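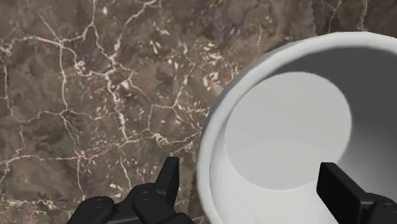

茶色い大理石に走る、白い石目

石材と古い床の季刊誌『Firnby』では、校正と読者対応を手伝ってくださる方を1名募集します。石に詳しい必要はありません。詳しい方が来ると編集会議が終わらなくなるので、むしろほどほどでお願いします。

発行元のRenachは小さな出版社で、事務所は駅から坂を上りきったところにあります。駅からの所要時間を不動産屋は控えめに申告しましたが、私たちは正直に、息が切れると書いておきます。定期購読者は809名。その多くが筆まめで、誤植を見つけると便箋で知らせてくださいます。前号では「石目」が「右目」になっており、眼科に関するご意見まで頂戴しました。今回の募集の直接のきっかけです。

主な仕事
・原稿の校正(1号あたり70ページ)
・読者からのお便りの整理と返信の下書き
・連載「うちの床」の投稿の取りまとめ
・編集長Ostap Polishchukの手書き文字の解読

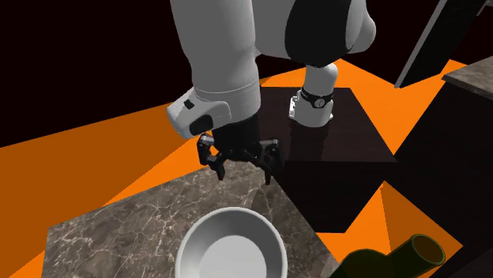 最後の項目については、慣れるまで先輩が隣につきます。その先輩も「蛇紋岩」と「蛇口」をまだときどき読み違えますので、気に病む必要はありません。編集長本人に尋ねるという手もありますが、本人にも読めないことがあります。

応募の条件
・日本語の文章を最後まで読める方(途中で飽きても戻ってこられれば結構です)
・週3日、1日5時間ほど事務所に来られる方
・電話に出ることを極端に恐れない方
校正の経験は問いません。辞書を引くのが苦にならない方、看板の誤字に気づいて一日もやもやする方は、おそらく向いています。

待遇
時給は面談のうえ決定します。石のように動かないわけではありませんが、羽のように軽く上がるものでもありません。交通費支給。昼食は各自。近所の食堂Paucarの日替わりは、月の半分がコロッケです。

応募方法
履歴書と、身近な床について書いた439字以内の文章を、Renach編集部「校正係」宛に郵送してください。台所でも駅の通路でもかまいません。字数は編集長が決めたもので、根拠を知る者は社内におりません。440字でも読みますが、校正係の応募としては少し心配になります。

締切は2023年8月24日必着。書類を拝見したのち、面談にお呼びする方へ電話でご連絡します。勤務開始の時期はご相談に応じますが、1月は新年号の発送で全員の機嫌が悪いため、できればその前にお越しください。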